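집에서 로봇 팔에게 정리 일을 가르칠 때 도움이 되는 요령

최종 수정: 5/13/19
글: Ada Fabbri

저는 한국어가 모국어가 아니어서 문장이 조금 딱딱할 수 있습니다. 양해를 부탁드립니다. 이 페이지에는 거실 정리, 특히 소파 위의 작은 물건을 집는 일을 로봇 팔에게 가르치기 위해 시범 데이터를 모으면서 적어 둔 요령을 모았습니다. 저희 작업은 대부분 시뮬레이션 안에서 하지만, 실제 거실에서도 쓸 수 있는 내용이 많습니다.

1. 시작하기 전에 할 일을 한 문장으로 적으십시오

"소파를 정리한다"는 너무 넓습니다. "모형 옆에 있는 작은 물건을 집어서 올린다" 정도로 적으면 시범을 어디에서 끝내야 하는지 분명합니다. 저는 처음에 이것을 하지 않았고, 그 결과 첫 묶음 200개 중에서 38개를 버렸습니다. 어떤 시범은 물건을 들고 끝났고, 어떤 시범은 내려놓고 끝났습니다. 같은 이름의 폴더 안에 두 가지 일이 섞여 있었던 것입니다.

2. 천 소파는 책상보다 어렵습니다

책상 위에서는 손가락을 아래까지 내려도 높이가 항상 같습니다. 소파 방석은 앞쪽이 둥글고, 방석과 방석이 만나는 곳에는 틈이 있습니다. 시뮬레이션의 방석이 딱딱한 물체로 되어 있으면 물건이 이 틈에서 떨리거나 갑자기 튀어 오르는 일이 있습니다. 그래서 저는 녹화를 시작하기 전에 물건을 놓고 잠시 기다립니다. 움직임이 멈춘 다음에 시작 단추를 누르십시오.

직물 무늬가 촘촘할 때는 영상의 해상도도 한번 확인하십시오. 크기를 너무 줄이면 무늬가 물결처럼 보이고, 학습할 때 이것이 방해가 되는 경우가 있었습니다.

3. 방해되는 물건을 일부러 함께 놓으십시오

깨끗한 소파에서만 모은 시범으로 배운 모델은 깨끗한 소파에서만 잘합니다. 실제 집의 소파에는 장난감, 리모컨, 책이 있습니다. 저희는 집을 물건보다 훨씬 큰 모형을 가까이에 둡니다. 얇고 긴 부분이 있는 모형이 특히 좋습니다. 손가락이 그 부분을 피해서 내려가야 하므로 접근하는 길이 여러 가지로 나옵니다.

다만 큰 물건을 항상 같은 자리에 두면 안 됩니다. Malhotra 세트를 만들 때 저는 모형을 늘 왼쪽에 두었습니다. 나중에 모형을 오른쪽으로 옮기니 팔이 빈 방석으로 내려갔습니다. 모델이 물건을 찾지 않고 모형의 옆자리를 외운 것 같습니다.

4. 그림자를 지우지 마십시오

어두운 그림자 때문에 작은 갈색 물건이 잘 안 보인다고 조명을 아주 밝게 올리는 분이 있습니다. 저도 그렇게 했습니다. 그러나 저녁의 거실은 어둡습니다. 지금은 조명의 방향을 시범마다 조금씩 바꾸고, 그림자가 진한 것도 그대로 남깁니다. 사람이 화면에서 물건을 전혀 찾을 수 없는 경우만 뺍니다.

5. 천천히, 그러나 멈추지 말고 움직이십시오

원격 조종을 하는 사람은 집기 직전에 자주 멈추고 생각합니다. 이 멈춤도 데이터에 들어갑니다. 그러면 배운 팔도 물건 위에서 멈추고, 가끔은 다시 움직이지 않습니다. 연습을 먼저 몇 번 하고 녹화하는 편이 낫습니다. 저희는 한 번에 120초까지만 허용하고, 넘으면 저장하지 않고 다시 합니다.

손목은 물건 위에서 거의 수직으로 맞추고, 그다음에 내리십시오. 내리면서 손목을 돌리면 손가락이 등받이 쪽 천에 닿기 쉽습니다.

6. 실패한 시범은 따로 보관하십시오

물건을 놓친 시범을 바로 지우지 마십시오. Skamton이라는 이름의 폴더를 따로 만들어서 거기에 넣고 있습니다(이름에 특별한 뜻은 없습니다). 놓친 다음에 다시 집은 시범은 나중에 쓸모가 있었습니다. 5월에 모은 것 중 이런 것만 골라서 학습에 더했더니, 팔이 한 번 놓쳐도 다시 내려가는 일이 많아졌습니다.

7. 메모는 그날 쓰십시오

파일 이름만으로는 나중에 알 수 없습니다. 저는 시범 번호, 물건의 종류, 조명의 방향, 조종한 사람을 표에 적습니다. 마지막 칸은 비워 두고 이상한 점이 있을 때만 씁니다. 예를 들면 "126번, 손가락이 모형 끝에 닿음"과 같은 식입니다. 이 칸이 제일 자주 읽는 칸이 되었습니다.

실제 거실에서 하시는 분은 방석의 위치도 적어 두십시오. 사람이 앉았다가 일어나면 방석이 조금 밀립니다. 저는 바닥과 소파 앞면에 작은 종이 테이프를 붙여서 원래 자리로 돌립니다. 테이프는 카메라에 보이지 않는 쪽에 붙이는 것이 좋습니다.

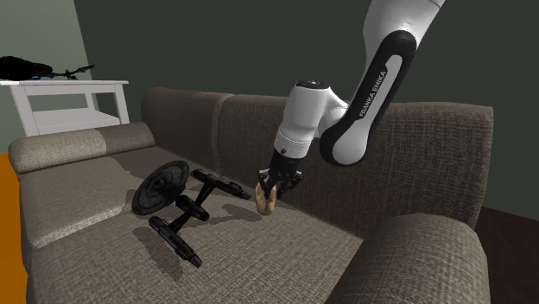

소파 위 집기 작업. 우주선 모형 옆의 작은 갈색 물건과 그리퍼(시뮬레이션 화면)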